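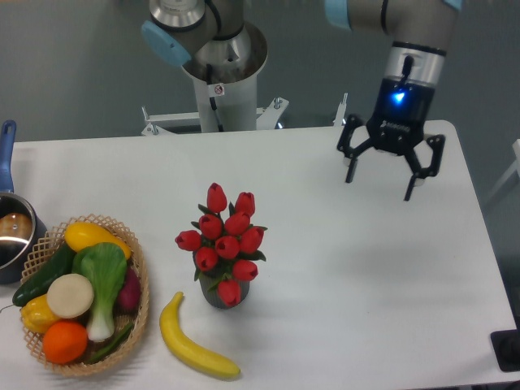
# Chapter 4: Setting and Dressing a Table

A table is judged before anyone sits down at it. The student who works in a dining room, a hotel lobby, or a shop window must learn to place a few plain objects so that each can be seen and none is in the way. This chapter treats the two most common objects of display, the vase of flowers and the basket of produce, and the surface on which they stand.

On completing the chapter, the student should be able to:

- choose a container suited to the height and fullness of a bouquet;
- fill a basket so that its colors are spread evenly;
- leave enough bare surface for the table to be used;
- record an arrangement so that another person can repeat it.

The term *centerpiece* is used throughout for the main object of an arrangement, whether or not it stands at the exact center. A *side piece* is any lesser object, such as a basket or a single fruit. Artificial flowers and toy produce are accepted for all practice work. They keep their shape between classes and may be handled many times.

The arrangements follow the method taught by Ximeng Xue at the Bultdale school of household arts, where 197 students completed the course in its first year. Her rule for tulips is simple: the heads should touch, and the leaves should show between them and at the rim. A small, dark vase serves well under red flowers on a white table. 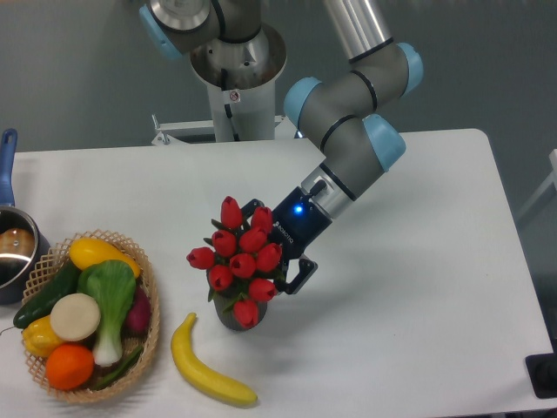 ## 4.1 Placing the Centerpiece

The centerpiece is set down first and moved last. Hold the vase by its body, never by the stems, and lower it until the base is flat on the table. Step back to the place where a guest would stand. If the bouquet leans, turn the vase before touching any flower.

Allow 12 inches between the vase and the nearest side piece. On a narrow table the distance may be less, provided that a hand can pass between the two without brushing the leaves.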